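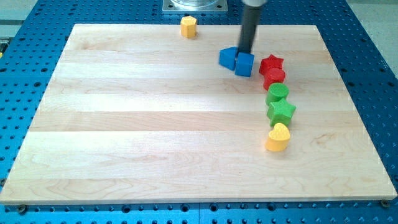
Bassey asked after our interim talk why a savory filling should need a sweeter dough than a jam filling does. The short reply given then was that it does not need one, but that tasters in our first session preferred it. The longer reply takes up most of this report.

# Savory Filled Buns: Effect of Dough Sugar and Filling Moisture on Leakage and Crumb

Food Preparation and Product Development, second-year project
January 9, 2022

## 1. Background

The Brunditz bakery counter sells a filled bun with a potato and leek center. The bun is baked in the morning and sold until early afternoon. Two faults were reported to us when the project was set up in June: filling leaks through the bottom seam during baking, and a gummy layer forms between the filling and the crumb. The bakery had tried a thicker dough wall, which cut down the leaks and made the gummy layer worse.

We looked at two variables, sugar in the dough and water in the filling. Flour type, yeast, salt and bun shape were held constant. The flour was Minen bread flour from a single lot.

## 2. Materials and method

Base dough, one batch:

- bread flour, 775 g
- water, warm, 465 g
- butter, soft, 60 g
- salt, 14 g
- instant yeast, 9 g
- sugar, 2% or 6% of flour weight

Dough was mixed for eight minutes on low speed and four on medium, then proofed in a covered tub until doubled. Each piece was scaled to 70 g, rounded, rested for ten minutes and rolled to a disk with a thinner rim. Filling was portioned at 35 g, chilled, and placed in the center. The rim was gathered and pinched, and the bun was set seam down on a lined tray.

Filling A was the bakery recipe: boiled potato, leeks cooked in butter, cream, salt, white pepper. Filling B used the same ingredients, but the potatoes were baked in their skins and the cream was cut by half. A batch of filling weighed 700 g before cooling.

Each combination of dough and filling was baked on its own tray, 19 buns per tray. Oven temperature was 200 °C, deck heat, no steam. Buns were cooled on a rack for one hour before cutting.

A bun was scored as leaking if filling had reached the tray paper. The gummy layer was measured with a steel rule at the thickest point of the cut face.

## 3. Results

| Dough sugar | Filling | Leaking buns | Gummy layer, mean (mm) |
|---|---|---|---|
| 2% | A | 7 | 4.5 |
| 2% | B | 2 | 2.0 |
| 6% | A | 8 | 4.0 |
| 6% | B | 2 | 2.0 |

Filling moisture had a clear effect on both faults. Sugar had little effect on either. The difference of one bun between the two trays with filling A is too small to mean anything with trays of this size.

Sugar did change crust color. The 6% buns browned faster and were pulled two minutes early – this shortens the bake and may hide a small effect on the gummy layer. We should have fixed the bake time and accepted the darker crust.

In the tasting, the 6% dough was preferred with both fillings. Comments on the 2% dough mostly used the words "plain" and "bready." Two tasters found the 6% dough odd with leeks.

## 4. Discussion

Leaks were linked to steam pressure in the filling and to seam quality. Most leaking buns had a smear of filling in the pinched seam, visible after cutting. Filling A is soft even when chilled and spreads toward the rim during gathering. Filling B holds its shape. We cannot separate the two causes with the present data. A run with filling A frozen in portions would help, and the Muruneo blast chiller in the teaching kitchen could do this, but it was out of service during our bake days.

The thicker wall tried by the bakery probably slowed heat transfer to the dough next to the filling. That would fit a thicker gummy layer. We did not test it.

## 5. Recommendations to the bakery

1. Change to baked potatoes and reduce the cream by half.
2. Chill the filling before portioning.
3. Keep the rim of the disk free of flour and filling.
4. Choose the sugar level on taste – 6% if the current customers accept a browner bun.

Baked potatoes take longer to prepare than boiled ones. They can go in on falling oven heat the afternoon before and be peeled cold.

## 6. Open points

- Shelf life past early afternoon was not studied.
- The salt level in filling B was not adjusted for the lower cream, and several tasters called it salty.
- Reheating was tried once, on leftover buns, with no record kept.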